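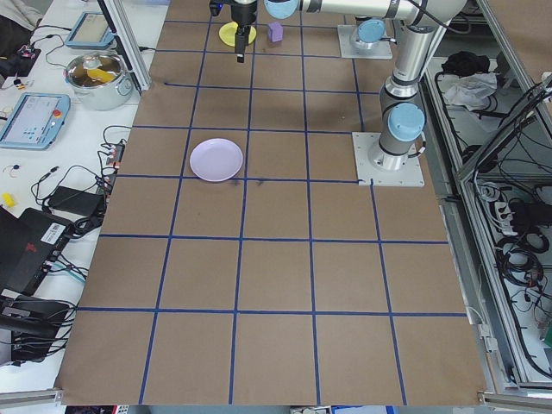
What is the best way to lay a tape grid on a large work board so the lines stay straight?

Mark both ends of every line from the same two reference edges, run all the lengthwise strips first, then the crosswise ones, and press each strip down from the middle outward without stretching it.

January, evening.

Wrote the above on the inside cover for whoever does it next, probably me. The old notes covered the board dimensions and left out the order of work, and I lost most of a morning to that last time. The long side is 122 cm. I measured it again to be sure, and then a third time after Shivam Saxena came by and read the tape measure from the wrong side of the hook.

Blue tape, dark, the Olulier roll. It lifts cleaner than the black cloth tape we used in Gindbridge and it shows well enough on brown. The drawback is that it creeps. If a strip is pulled tight when it goes down, it shortens over the following day and the ends come up. I now roll out the full length, let it go slack, and set it down with no tension at all. Slower. A full regrid takes 13 meters, not counting the pieces I throw away, and I threw away more than I should have.

The crossings are the weak points. Two layers of tape make a small ridge, and anything flat-bottomed that sits half on a ridge will rock. Plates are fine in this respect if they are kept inside a square. The lavender one was in its square with the rim against the lower line, and I have no complaint about it. I would still prefer it centered. Touching the line is within what the layout sheet allows, so I left the sheet as it is and wrote "rim may touch, rim may not cross" in the margin.

Plates generally. They are round, the squares are square, and the sheet defines plate position by the center, which no person can see by looking at a plate. I tried giving the position by rim instead: nearest line, lower or upper, gap or no gap. It reads faster and two people get the same result from it. I want to rewrite the whole sheet this way, yellow plate included. The cube can stay as it is, one short line of text. Purple on brown is easy to find. It is small, though, and small things get put in pockets.

Marks. There are faint dark smudges on the brown, just below the lavender plate and to the right of it. I tried a dry cloth on a similar patch last month and only made it shinier. Next is the Sosta cleaner, of which we have a 900 ml bottle, nearly full. Test a corner first. The label says nothing about adhesives and I do not want it running under the tape edges, so: cloth damp, not the board, and stop a finger's width short of every line. If the marks stay, they stay. They do not affect anything that gets put down there, and a board with no marks on it is a new board.

The white table is a different matter. Current state, left side: pot, tablets, cables, power strip, adapter, computer case, more cables. The surface is meant to be for things in use. At present it also holds things that were in use, and there is no way of telling one group from the other by looking.

Pot. Stainless, near the top of the table beside the upright post. The orange-yellow thing is in it again. I do not object to the pot as storage, it has high sides and nothing rolls out of it, but then it should be on the sheet as storage and not also on the list of cookware. One object, one line. I have moved it to storage in the draft. Shivam will say it is cookware. It is shaped like cookware, I grant him that.

Cables. The black tangle around the middle is the main problem and I put off thinking about it until 3 p.m., when the light is better on that side. All black cables, black strip, black adapter. Nothing can be traced by eye. The method I settled on, for use when everything can be powered off:

Label both ends before moving anything. Paper tags, pencil, same code on both ends.
Take out whatever has only one end plugged in, coil it, tie it, box it.
Adapter bricks go behind the strip, in a line, cord side away from the board.
Power strip gets fixed to the table. Two hook-and-loop pads are enough.
Then shorten. Never before.

The last point matters because I did it first in Gindbridge and had to cut every tie off again.

Agarwal on the corner has the hook-and-loop by the meter and also paper tags, in packs that are too big. Bought the tags. Forgot the hook-and-loop, so the strip stays loose for the present.

The computer case sits at an angle to the board. I would like it square to the table edge, mostly so that the rear plugs can be reached without lifting anything – the angle may be somebody's solution to exactly that, and I should ask before straightening it. Same with the box below it and its cables. Ask first.

Small yellow object at the left edge of the table. Not on any list of mine. Has to go into the pot, a drawer or the bin before the tags go on.

Shelving on the right I did not touch and am not planning to. The shelves are Shivam's and his system works for him. Mine would be by height.

Remaining for the next session: sheet rewritten by rim, corner test with the Sosta, hook-and-loop, check the strip ends for lifting. Also a new blade for the tape knife. The old one drags at the crossings and leaves a whisker of blue every time, which I then pick off with a fingernail, which lifts the end, which is what the whole slack-tape procedure was meant to prevent.

Remaining length on the Olulier roll unknown. Weigh it tomorrow against a full one.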